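Li o relatório da Wendt sobre os "novos consumidores" de Plisport e continuo desconfiado. Diz que os agregados de uma só pessoa vão mandar no mercado e que as marcas devem encolher já as embalagens. A base? Um inquérito a 900 pessoas, feito em novembro, quase todas do centro.

Quem mora em Pollanham, onde ainda há casas com três gerações, nem entrou na conta. E 36 perguntas por telefone cansam qualquer um; duvido das respostas a partir da vigésima.

A Skistetwood, pelo que li, já mudou metade do catálogo por causa disto.

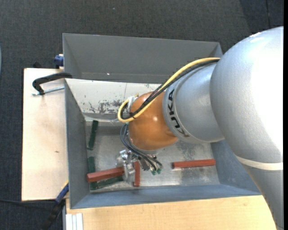 Viver sozinho também não quer dizer comprar pouco. A minha tia vive só e cozinha para cinco. Antes de gastar um cêntimo, eu pedia à Wendt os dados por bairro e por idade. Até lá, o relatório fica na gaveta.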